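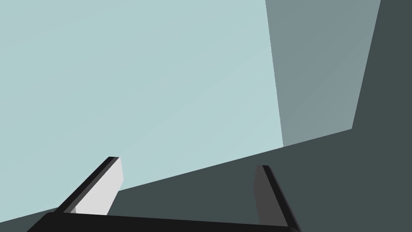 10/29/20

Second day with the Kelmendi trial license. Got the gripper loaded in the simulator before lunch and left everything else out for now. Two fingers, black base, the wrist view on. The big box is only a stand-in until I get the real cabinet drawings from Povstead.

The view from the wrist is plain but readable. Edges are crisp, and the lit face and the shaded face of the box are easy to tell apart. No textures anywhere. I looked for a texture setting in the menus and found one, but it belongs to the Bramesano add-on, and that is extra. Skipped it.

Setup took longer than the sales page says. The installer wanted a newer driver, then a restart, then the license key again. After that it was fine. Moving the arm by keyboard is slow – 25 steps to get from the rest position to where I wanted it. I may try the old joystick tomorrow.

Asked Lollell for the price after the trial. The reply came in the afternoon: 3000 a year for 2 seats, support by email only. In July they quoted me less for one seat, but that was without the gripper models. I don't need the second seat. Wrote back to ask if they will split it.

Things I still want to check before the trial runs out: contact between the fingers and a thin part, whether the joint limits match the paper manual, and how big the saved files get. The export button is grayed out in the trial, so I can't test that at all, and that bothers me more than the price.

Stopped at six. Saved the project under the cabinet name and made a copy on the outside drive. Need to call Povstead in the morning about the drawings.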